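Plikenetti Arm Cell, Set-up Guide
Section 11: When the gripper does not release the cloth

Revised 4/1/19

This section is for the fault we call "held cloth". The program has reached the release step, but the fingers stay closed and the towel is still between the arm and the stand. On the panel you will see code 28. Sometimes the code comes with a short delay, so please look at the arm also and do not trust only the panel.

CAUTION: Do not pull the cloth by hand while the arm has power. The arm can read the pull as a new load and move to correct it. In July an operator of our test room got a bruised wrist in this way.

11.1 Stop the arm

1. Press the red stop button on the operator box. Do not use the Pause key. Pause keeps the motors on.
2. Wait until the status light is steady. If it blinks, the brakes are not yet closed.
3. Turn the mode key to Manual and take the key with you.
4. Only now you may step over the floor tape.

Note: If two persons work at the cell, the one who has the key is the one who touches the cloth. The other stays at the operator box.

11.2 Free the cloth

1. Support the hanging part of the towel with one hand, so that its weight is not on the fingers.
2. On the Plostora hand controller open Tools, then Gripper, then Open Slow.
3. If the fingers do not open, try again, but not more than 3 times. After this, use the manual release screw (see Section 12).
4. Lift the towel away from the fingers first and from the stand hooks after. In the other order the stand can fall toward the arm.

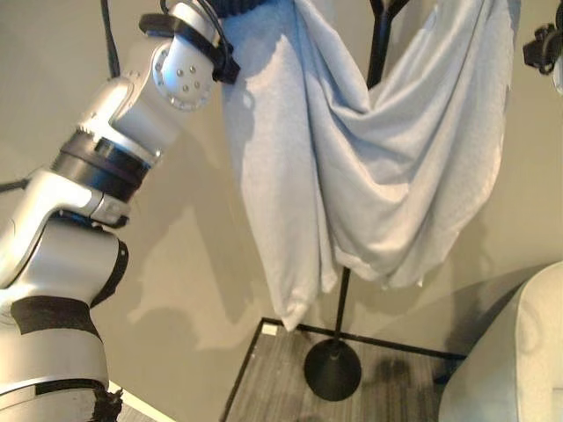 Code 28 does not tell you which side is holding the cloth, and this is the most common mistake in the reports we receive. The operator thinks the gripper is stuck, but the cloth is caught on the stand. Before you open anything, follow the towel with your eyes from one side to the other. With a coat stand like this one the cloth can lie high over the hooks and hang between stand and gripper in a deep curve, with one long end almost down to the floor. Check this low end too. It must not come under the base of the stand when you lower the towel.

11.3 Before you start again

1. Look for threads between the fingers and remove them with tweezers.
2. Put the stand back inside the taped area.
3. Run the Dwivedi grip test with no cloth. The result must be Pass, 2 times one after the other.
4. Write the code and the hour in the fault log.

If code 28 comes back on the same day, leave the arm switched off and contact service.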